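Hosto Reader
Home Stories Serials Letters Submit Log in

We use cookies to remember where you stopped reading. Accept all / Settings

The Zero

Fiction

2021-08-21

The day I moved into Pinduvside I owned a mattress, two suitcases, a kettle with no lid and the microwave. I say I owned the microwave, but it came with the apartment, the way the smell of boiled cabbage in the stairwell came with the apartment, and the agency was very clear in the lease that I was to give it back in the condition I found it. They had a whole line for it. Item 4: microwave oven, cream, working.

I'd like it noted that I read the lease. My sister says I never read anything, but I read that one twice on the bus, because the bus out to Pinduvside takes forever and stops at every gas station on the way, and by the second reading I was kind of fond of item 4. Item 2 was a shower curtain. Item 3 was "various hooks." You take what charm you can get.

So, the first night. I was starving, I'd been carrying things up stairs since noon, and what I had was a carton of Cao noodles from the corner place (the corner place is called Plotedeo, and I have never figured out whether that's the family or the street or just a word they liked the look of over the door). The noodles had gone cold on the windowsill while I fought with the mattress. I scraped them into my one bowl, put the bowl in, shut the door, and pressed the button for one minute. It hummed. The light came on, everything went around, and I stood there in my socks with my forehead almost touching the glass, like a kid at an aquarium.

And at the end it didn't beep.

I don't know if you've ever noticed how much of your day is run by beeps. I had. I'd just come off two years in an office where the elevator beeped and the badge reader beeped and the printer beeped when it was happy and also when it was upset. So I was waiting for the beep, and the humming stopped, and the number went to zero, and there was only the quiet. I could hear somebody's television through the wall. I ate the noodles standing up and I thought, well, you and I are going to get along.

We did, too. For most of that summer the microwave was the only thing in the kitchen I could count on. The stove had four burners and only the back left one would light, and it lit with a noise like someone slapping a magazine on a table. The refrigerator ran warm in the daytime and froze the lettuce at night. But the microwave sat on its white table under the window, cream-colored and patient, covered in stickers that I assumed were warnings and never read (all right, so my sister has a point), and it did what I asked it.

I got into habits with it. Coffee at seven, which was really yesterday's coffee. Soup at noon if I was home. A towel for my neck, dampened and rolled, which I read about in a magazine at the dentist and which I recommend to anybody. Late at night I'd sometimes open the door just to have the light on. The bulb in the ceiling was too yellow and too bright and made the whole kitchen look like a police interview, whereas the light in the microwave was soft and a little pink, and you could sit at the table with a cup of tea and the door hanging open and feel like you were at the back of a quiet restaurant.

I know how this sounds! I was on my own a lot. I had moved for a job and the job had been pushed back a month, and then another month, and they kept sending me cheerful emails about it.

It was in August that I started talking to it. Nothing deep. "Morning." "Leftovers again, sorry." I told it about the emails. I told it about the man I'd almost married, who had an enormous steel microwave with a popcorn sensor and a voice, a woman's voice, that said "Enjoy your meal" every single time, even if all you'd done was melt some butter. I used to apologize to that voice when I burned things. One of the great pleasures of leaving was leaving her behind, though I hope she's doing well.

Then one Thursday I came in from the laundry room with my arms full and the microwave door was open.
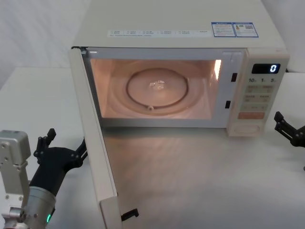 I hadn't left it open. I was sure about that the way you're sure about locking the front door, meaning that I was completely sure for ten seconds and then not at all. I put the laundry on the chair. The zero was on the display like always. And in the middle of the glass plate there was something small and clear and shiny, and I bent down and looked at it for a good long while without touching it.

My first idea was water. Something had steamed up and dripped. My second idea was a bit of plastic, a torn corner off the wrapping from something, melted down into a little glob. Both of those were perfectly sensible and I want you to know I had them. My third idea was that it was a present.

I shut the door very gently, went into the other room and folded all the laundry, including the things I don't normally fold.

When I came back and opened the door again it was still there. I turned my head one way and it caught the light, I turned my head the other way and it caught it somewhere else. I thought about poking it with a spoon. I thought about what I'd say if I called the agency. Hello, yes, it's about item 4. It has started giving me things.

I ended up making my tea on the back left burner that night, in a saucepan, out of politeness. It took forever. In the morning I drank the old coffee cold. By Friday lunch I'd gone down to Plotedeo for soup, so that it would already be hot when I got it home, and the woman at the counter asked me if my microwave was broken, and I said no, it was busy.

She thought that was very funny. She told me that she'd had one just like it when she first came to Pinduvside, cream, big stickers on the top, and that it had come with her apartment too. Which building? Mine, as it happened. Which floor? Well, you can guess which floor. She'd had the place with the yellow bulb. She'd had the one burner, and we did the noise for each other at the same time, the slapped magazine, right there over the soup.

"Does it still not beep?" she said.

I said it still didn't beep.

She packed my soup in a bag with extra crackers, and she was quiet for a bit while she knotted the handles, and then she asked if I ever talked to it. Just like that, with a line of people behind me. I could feel my ears going red. I said maybe a little, in the mornings.

"I used to sing," she said. "I was here a whole winter before I knew anybody. I'd come home from work and heat up my rice and sing to it while the plate went around." She handed me the bag. "It was a very good listener. Come back Sunday, we close at three, we all eat together in the back. Bring nothing."

I walked home the long way, by the canal, with the soup bumping against my leg. There was a job email on my phone when I got in (another month, so sorry, so excited to have you on board) and I read it standing at the kitchen table and found that I didn't mind it as much as the last one.

Then I washed my hands and opened the microwave door. The pink light came up over everything. I reached in with one finger, slowly, and touched the thing in the middle of the plate.

I'm not going to tell you what it was. I've told two people, and one of them said "well, obviously" and the other one cried, so I don't trust myself to tell it properly. I'll say that it was very light, and that it's in the kettle with no lid, up on the shelf, where I can get at it.

On Sunday I brought a cake, even though she'd said to bring nothing. It cost me 600 of whatever the bakery's loyalty points are called and it had a dent in one side from the bus. There were ten or twelve people in the back room and they'd pushed all the tables together under a fan that didn't do much. Someone gave me a plate and someone else told me I was sitting in the draft and made me swap. They had a big old microwave back there too, going nonstop with the rice, and every time it finished it beeped so loudly that the whole table jumped and then laughed, and went on talking from the middle of the sentence where they'd stopped.

I got home after dark with a box of leftovers and my shoes in my hand. I put the box on the table, and I said good evening, and then, since the window was shut and the television next door was up loud — I sang it something. Just the one verse. I don't know the second one.

More from Hosto Reader

The Shower Curtain Years
Back Left Burner
A Short History of My Sister's Advice
Last Bus Through Pinduvside
Letters: your replies to "Various Hooks"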